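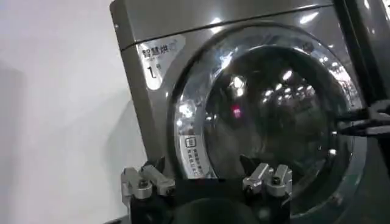 Mar 25, 2022

I gave up on drying clothes in my room this week. The rack takes up the only clear floor I have, and jeans were taking two days. So I have started carrying everything down to the laundry room in my building and using the dryers, which I had avoided since I moved in. My Chinese is still slow, but it is good enough for the label on the front. It says 智慧烘, smart drying, and under that a large 1 and 号, so this is machine number one. I use it every time now. It is by the wall, and I like having one side to lean the bag against.

The first load went badly, and that was my fault. I put in two bath towels, a sheet and a week of shirts together. The shirts rolled themselves up inside the sheet and I took the whole lot back upstairs damp. Caoimhe Buckley, who lived here before me, wrote back when I complained and told me to keep sheets on their own. I have done that since and it works.

My routine now is two loads. Towels and jeans go first, then shirts and anything thin. I shake each piece out before it goes in – it takes a minute and the sleeves come out flat. Socks go in a mesh bag I bought from Zurano. It has a zipper that sticks, but I have not lost a sock yet. The wool sweater stays upstairs on the rack. I shrank one last July and don't want to repeat that.

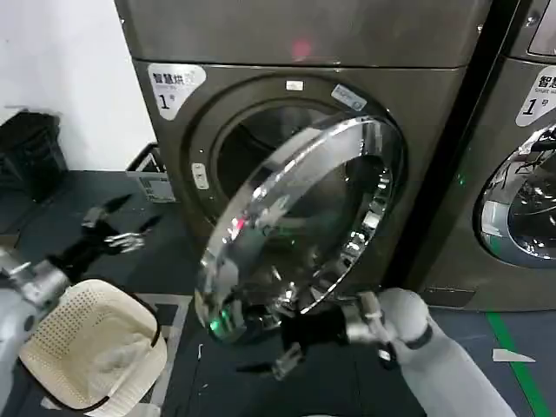

Number one with the door open.

I check the drum with my hand before I load. Last week I found a child's glove and left it on top of the bags by the entrance, and it was gone the next day. I also look again after I unload, all the way to the back. Dark socks are hard to see in there, and one pair of mine spent a night in the dryer before I started using the mesh bag.

The other thing I have changed is folding. I used to stuff everything back in the bag and deal with it later – later meant 16 shirts in a pile on the chair. Now I fold the towels while they are still warm and hang the shirts as soon as I get upstairs. Conall McGrath gave me 30 plastic hangers when he moved out, so I have no excuse.

Next I need to wash the winter duvet. I don't know if it will fit, and I would like to find out on a quiet morning. If it doesn't, it goes to the cleaners.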